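**Hands or grippers? Notes from the Flanach bench**

We have spent the last few weeks trying two kinds of end effector on the same two-armed robot, and a few of you have asked how it is going. The short answer is that we haven't picked one yet.

The first set is the pair of two-jaw grippers from Junton that we have used since November. They are strong, quick to swap and easy to program. Ingrid Halvorsen has run them on the small-parts job for months and would happily keep them. Where they struggle is with anything wide and shallow. A tray has to be pinched by its lip at exactly the right height, and if one side closes before the other, the whole thing tips.

The second set is a pair of five-fingered hands on trial from Taltel. We agreed to give them the tray lift first, as that was the job the grippers did worst.

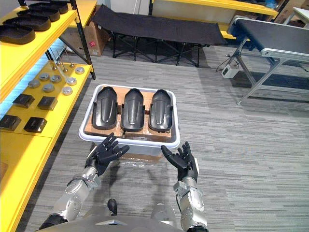 Loredana Carbone wrote the new lift routine. Both hands come in low with the palms up, the fingers go under the rim, and only then does the controller start to close them. She had to slow the approach a good deal. At full speed the fingers tended to catch the side of the tray and push it away, and the wrist would then stop on a force limit. At the slower setting we had 80 clean lifts on the first full day of testing, which is better than the grippers managed on the same task.

The hands do have drawbacks. Each finger has to be calibrated separately, and one thumb on the left hand has needed doing again after every restart. We have asked Taltel about this and they are sending a firmware update. The cabling at the wrist is also more awkward to route than we would like. Changing from the grippers to the hands takes two people most of a morning - the other way round is a bit quicker.

On the controller side, we are still using Esteban for both sets so that the comparison is fair. It copes with the extra joints, but the log files are much larger. If you are pulling data from the shared drive, please copy only the runs you need and leave the raw folders where they are.

The plan is to finish 1,000 lifts with each set, using the same trays and the same mix of loads. After that we will repeat the small-parts job with the hands, where Ingrid expects the grippers to win easily. Anyone who would like to sit in on a session should speak to Loredana, who keeps the rota.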